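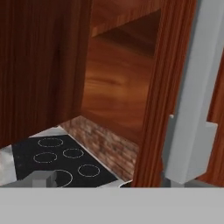 Why Does Wood Have Patterns?

Look closely at a cupboard door or a table. The lines and swirls you can see are called the grain. They were made while the tree was alive.

A tree grows a new layer of wood under its bark each year. In spring it grows fast and the wood is pale. Later in the year it slows down, and the wood is darker and harder. One pale band and one dark band make a growth ring. A tree with 100 rings at the base of its trunk is usually close to 100 years old.

Straight lines or swirls?

The pattern depends on how the log is cut. If the saw goes through the centre of the log, the rings show up as straight lines. If it cuts nearer the outside, it slices across the curves and you get arches and swirls.
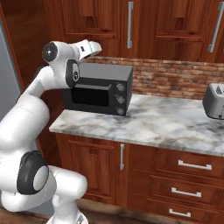
Colour comes from the kind of tree. Maple is pale and walnut is brown. The middle of the trunk, called heartwood, is often darker than the sapwood around it. People can also change the colour with stain.

Try it yourself

Put a sheet of paper over a piece of rough, unpainted wood. Rub gently with the side of a crayon until the grain shows. Try 12 different spots and label each one.

Written by Venla Koivisto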